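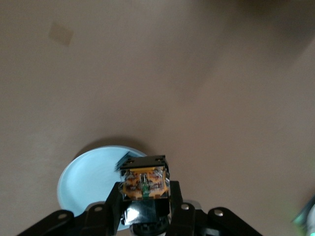
Light blue plate on the beige top, patch at upper left

garnero_2000
Does anyone know what the darker patch might be? I can't decide if it's a stain or old tape. The top is matte and I don't want to leave a shiny spot by rubbing at it.

Ledport
Warm water and washing-up liquid first. Leave a damp cloth on it for 2 minutes, then wipe.

Zhenhua Shao
Run a fingernail over it before you wet anything. If there's an edge you can feel, it's tape or a label and a bit of cooking oil will lift it.

narkum18
Wouldn't put oil on a matte top. I did that in May and swapped a small mark for a big one.

Zhenhua Shao
Depends on the top. Mine was fine once I'd washed it off with soap.

garnero_2000
No edge that I can feel. Tried the cloth twice, slightly paler now, I think.

Ledport
Stain then. Bicarb paste, soft cloth, no scouring pads.

narkum18
Agree with that one. Try it in a corner first.

garnero_2000
Will do it tonight after the washing-up.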